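作業台の敷布を濃い灰色に替えた件の記録。2020年10月7日時点の内容。社内メモに書いた分から、他所でも使えそうなところだけ抜いて流します。長いので興味のない方はミュートしてください。

対象は共用室「Xue」の窓側の台。天板は白のメラミンで、幅141cm。小さい部品や色付きの立方体を並べたり、仕分けたり、寸法を測ったりする台です。

白い天板の問題は三つ。照明の映り込み。小物が滑る。落としたときの音。映り込みは午後がひどく、台の右半分が使いものにならない時間帯があった。

最初に試したのはデスクマット。つや消しと書いてあったが、低い角度から見ると普通に光る。巻き癖も抜けない。四隅に重しを置いて一週間待ったが、手前の端だけ浮いたままだった。現在は床で段ボールの下敷きになっている。

次が画用紙。反射は優秀。耐久性は論外。消しゴムをかけると毛羽立つし、水滴ひとつで波打つ。撮影で一回使って捨てる用途ならこれでよいと思う。

それで布になった。Trenatentの見本帳から灰色系を取り寄せて、一枚ずつ台に敷いて比べた。色名は当てにならない。「チャコール」が茶に寄っていたり、「スレート」が青に寄っていたりする。

見本は必ず使う場所の照明で見ること。事務所の昼白色の下で選んだものを窓側に持っていったら、まったく別の色だった。Yichen Liさんに「これ、さっきの布?」と聞かれた。さっきの布です。

黒は候補から外した。埃が目立つ。黒い部品や黒いケーブルを置くと輪郭が消える。ネジを一本探すのに手でなでる羽目になる。

明るい灰色も外した。こちらは白い樹脂部品との差が足りない。加えて、手の脂の跡が台の手前に帯状に出る。見本の段階で出たので、本番ではもっと早いはず。

残ったのが青みのある濃い灰色。黒い物も白い物も一応見分けがつく。赤、黄、緑の小物はどれも問題なし。紺だけが苦しい。紺の小物を多用する部屋には勧めない。

布の裁断寸法について。天板ぴったりに切ると、ずれたときに天板の白が細く見えて気になる。左右と奥は垂らして裏に回す。折り返しは5cm取った。これより短いとクリップの噛みが浅い。

手前側だけは垂らさない。垂らすと膝や椅子の肘掛けに引っかかって、布ごと全部動く。天板の角で折って、裏で留める。ここは何度やり直したか覚えていない。

端の始末は三つ折りにしてミシン。Iresha Sheikhさんに縫ってもらった。ほつれ止め液でもよいが、液が乾いた部分が固くなって色も少し濃くなる。裏に回る部分なら気にならない程度。

固定方法。両面テープは勧めない。糊が天板に残るし、洗うたびに貼り直しになる。面ファスナーは厚みの分だけ縁が持ち上がる。

いま使っているのはJernumの平型クリップ。口の開きが8mmまでの品で、うちの天板は縁が薄く削ってあるので入った。天板が厚い台では入らない。買う前に縁の厚さを測ってください。定規でいいです。

クリップは天板の裏側から差す。表から差すと袖に当たる。これは差し方の問題なので、買い直す必要はない。

張り加減。強く張りすぎると角から放射状にしわが出る。最初に奥の中央、次に手前の中央、それから左右。角は最後。障子紙やキャンバスを張るときと同じ順番なので、経験のある人には説明不要と思う。

しわについて。畳んで届いた布は折り目がなかなか消えない。アイロンは敷く前に裏からかける。敷いてからスチームを当てたら、天板のほうに結露した。やめたほうがいい。

それでも薄いしわは残る。仕分けや測定には影響がない。しわを完全に消したい人は、注文時に「巻きで発送」と書くと芯に巻いて送ってくれる。送料は上がる。

滑りについて。布にすると小さい立方体は滑りにくくなる。代わりに、引きずると布が一緒に寄る。寄るのは中央付近。クリップから遠いので当然といえば当然。

対策として布の下に薄い滑り止めシートを敷いた。網目のものは目が表に浮くので、平らなものにする。シートは布より一回り小さく切り、縁にはかからないようにする。

音はかなり減った。隣の席のDomenica Zauggさんから、物を落とす音で振り向かなくなったとの報告があった。測定はしていない。

汚れと手入れ。毎日やるのは粘着ローラーだけ。一方向に転がす。往復させると毛羽が立つ。ローラーの紙は台の脇のフックに掛けてある。使い切ったら補充棚から取ってください(これは社内向け)。

月に一度は外して洗う。中性洗剤、裏返し、ネット、脱水短め。陰干し。八月に一度、日なたで干して、片側だけわずかに色が抜けた。その側を奥に回して使っている。

糸くずは意外に問題になる。布を替えた直後は、切り口から出た糸が部品に付く。縫製後に一度洗ってから敷くと大幅に減る。うちは洗わずに敷いて、後から全部はがして洗った。

予備は一枚。洗っている間に使う分。同じ品番でも製造時期で色が少し違うことがあるので、まとめて買うのが無難。うちの二枚は並べると差が分かる。並べなければ分からない。

照明は替えていない。白い天板のときは拡散板を挟んでいたが、布にしてから外した。外した分だけ明るくなり、調光は100%から下げて運用している。

敷いた後の台上。

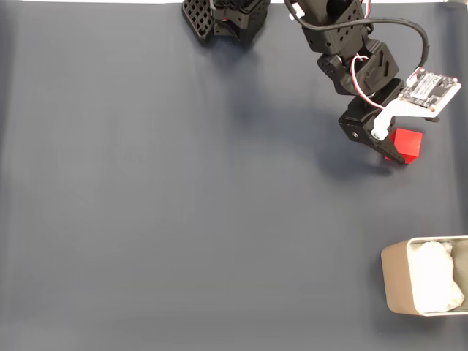 **Zarnico 作業環境チーム**

地は濃いスレート系の灰色で、赤の立方体が一番よく分かれる。わずかに面を取った縁も見える。白い樹脂の取付板も問題なし。心配していたのは黒い部品のほうで、輪郭は地の色から十分に離れている。細かい穴の並びも読める。

赤の立方体は小さいので、白い台では反射に負けて上面の色が薄く見えることがあった。布の上ではその不満が出ていない。色見本と突き合わせる作業にはこの点が効く。

赤白のより線も布の上で目で追いやすい。以前は白い側の線が天板に溶けて、赤だけが点々と見えていた。配線の確認で顔を近づける回数が減った。

白い線は濃い地なら短いものでも見つかる。切れ端の片付け忘れに早く気づくようになった。地の色を濃くしたことで一番得をしたのは掃除かもしれない。

立方体の保管。使わないときは台に置きっぱなしにせず、色別に浅いトレーへ。深い箱に入れると、底のほうの色を探してかき回すことになり、角が擦れる。トレーの底にも同じ布の端切れを敷いた。

端切れの使い道はほかに、ノギスの下敷きと引き出しの仕切りの底。細長い端切れは使いにくい。裁断前に余りの形を考えておけばよかった。

よく聞かれる点をまとめて返しておきます。

静電気はどうか。気になる作業は別の台でやっている。この布は帯電対策品ではないので、基板を裸で長く扱うなら専用マットを使ってください。布の色だけ真似するのは構いません。

グリーンやブルーの布は検討したか。した。顔に色が返るのでやめた。机に向かっていると顎の下が緑になる。Ľudovít Ondrejkaさんの席で試した結果です。

柄物は。論外。ただし格子だけは一度検討した。位置合わせの目安になるという意見があった。洗うと格子が歪むので、目安としては使えないという結論。位置を決めたいときはマスキングテープを貼る。

テープは布に貼ったまま放置しない。糊が移る。用が済んだらその日のうちにはがす。はがした跡に毛羽が立ったらローラーで押さえる。

チョークでの印付けは可。裁縫用の三角のもの。ブラシで落ちる。白は落ちやすく、黄色は少し残った。水で消えるペンは濃い地の色では見えないので出番がない。

飲み物は。台に置かない。これは布以前からの決まりです。

費用について。布代よりクリップと滑り止めシートのほうが高くついた。縫製を外に頼むと順位がまた変わる。金額は時期と幅で動くので書かない。

うまくいっていない点も書いておく。右手前の角。クリップを差す位置に天板裏の補強材があって、少し内側にしか留められない。そのせいで角が緩む。いまは裏から糸で引いている。見た目は悪いが裏なので放置。

もう一つ。椅子を引くときに布の左端を巻き込むことがある。垂らした部分が長すぎた。次に縫うときに詰める予定。すでに縫った一枚目はそのまま使う。

Cuiping Dingさんから、廊下側の台にも同じ布をという依頼が来ている。あちらは縁が厚く、同じクリップは入らない。ゴムを縫い込んでシーツのように被せる案で型紙を引いている途中。

ゴム式の懸念は張りの均一さ。四隅だけにゴムを入れるか、全周に通すか。全周だと中央がたるまない代わりに、角に余りが寄る。端切れで小さい模型を作って確認中です。

型紙ができたら、この続きに寸法を足します。クリップ式の裁断図が要る人はリプライをください。手書きですが読めます。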